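Greltau G2 soft-tip gripper: a long stretch with cloth

Last updated 24th December
6 min read
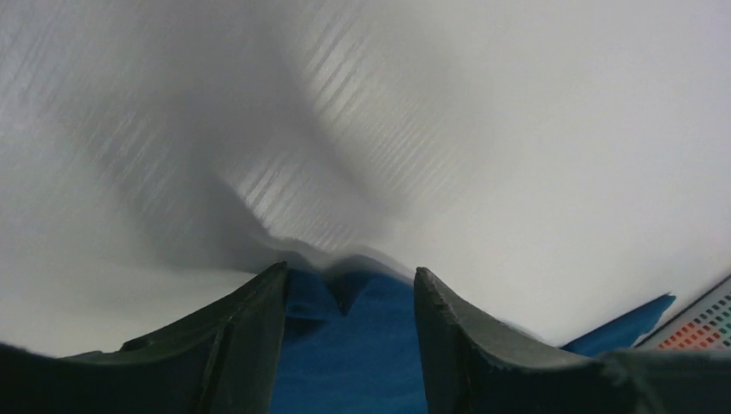

Wrist camera view, blue cloth between the fingertips.

I bought the Greltau to replace an Aebischer parallel gripper that could pick up a steel bolt 200 times in a row and had never met a napkin it couldn't lose. We fold things in my shop. More exactly, we try to get an arm to fold things, and then one of us folds them. The Greltau is sold for "compliant handling," and the sales page shows it plucking a silk scarf off a marble counter. I don't own a marble counter, so my expectations were in proportion.

Mounting took an afternoon. The bolt pattern matched our arm, the cable didn't, and the adapter came from a drawer that Mitiku Araya keeps and will not let anyone tidy. The wrist camera bracket is in the box and it's a good one, stiff and low, with the fingertips sitting where you want them in the picture. The camera itself is fine if you move slowly. Speed up and anything with a ribbed texture turns into a set of bright dashes, and our edge detector gets very excited about those.

Now the grip. The fingers taper to a point, which is what you want for cloth: less to slide under the fabric, less to push it away. On a single layer of cotton lying flat, the pinch worked 167 times before I got bored and changed the fabric. I'd call that excellent. The Aebischer, on the same cloth, spent its morning polishing the table.

Two layers is where the charm wears off. Put one cloth on top of another and ask for the top one, and the Greltau will often bring you both, like a waiter who wants the table back. Inna Dovhaniuk got a big improvement by coming in at a shallower angle and closing at 28 percent speed. That number is in no manual. The manual has 16 pages, four of which are about recycling the box.

The force setting is a slider in the software that runs from "gentle" to "firm" with no units anywhere. Gentle lets go of a dish towel. Firm leaves a crease you could cut yourself on. We live a hair to the left of the middle and have put a piece of tape on the monitor to mark the spot, so please don't resize the window.

Wear is my real complaint. Fingertips this pointed take the knocks first, and ours have picked up nicks along the edges. The right one has a rough rim along the top that I'd rather not drag across anything delicate. Greltau sells replacement tips in pairs only. I asked, in July, if I could have just the one. I am told my request has been passed along.

I also had a Trunow three-finger on loan for a week. It's a lovely object and it grips a mug like it means it. On fabric it makes a small rosette and holds it up for your approval. If you're in the rosette business, get the Trunow.

Things I liked:
- the finger shape
- the camera bracket
- quiet enough to talk over

Things I didn't:
- the slider
- tips in pairs
- a status light that blinks the same green for "ready" and "updating"

Would I buy it again? For single layers, yes, and I'd order the spare tips the same day. For stacks of laundry I'd wait and see what the next version does, or hire Kaede Noguchi, who folded the entire test set while we were rebooting and has asked me to mention her rates are reasonable.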